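The night the arm kept grabbing air

I have been wanting to write this one up for ages, because it's my favorite kind of fault: cheap to fix, maddening to find, and it taught me more about my setup than the whole month of things going right before it.

Quick background if you're new. Jestach is my little sorting cell (an arm, a two-finger gripper, a wrist camera, a bench) and its whole job is picking small parts and dropping them in a tray. Stumum is the control script I wrote for it. In August I finally got brave and set up an overnight run of 300 cycles. I went to bed thrilled!

By morning the log said 300 cycles complete, zero errors. The tray had far fewer parts in it than that. So I went through the log line by line with a very large coffee, and from cycle 124 on, every grip had closed a bit too far. The fingers were meeting with nothing between them, and Stumum was happily calling each one a success.

Two things had gone wrong together. First, a set screw on the Laing bracket that holds the camera had backed out, so the view had tilted and every pick point landed 3 mm off. Second (and this one is all mine) my "got it" check only asked whether the fingers had stopped moving. Well, of course they had. They'd hit each other.

The part that made me wince was the force limit. I'd left it at 50 percent from an earlier test, so the fingers had been pinching each other at that setting for hours. I also found I'd never wired the Clernard stop relay to trip on a bad grip – it only tripped on the door. If my hand had been in there clearing a part, the arm would have carried right on.

So now: threadlocker on the screw, a minimum finger gap before a grip counts, a much lower force limit, and three misses in a row cuts power to the arm. I tested that last one over and over, mostly for the fun of hearing the relay clunk.

Next I want it to check its own camera position against the tray corner before each run. I've started on it and it's already great fun – more when it works.

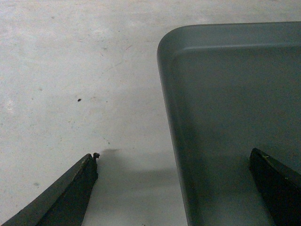
Wrist camera view, fingers open across the edge of the gray tray.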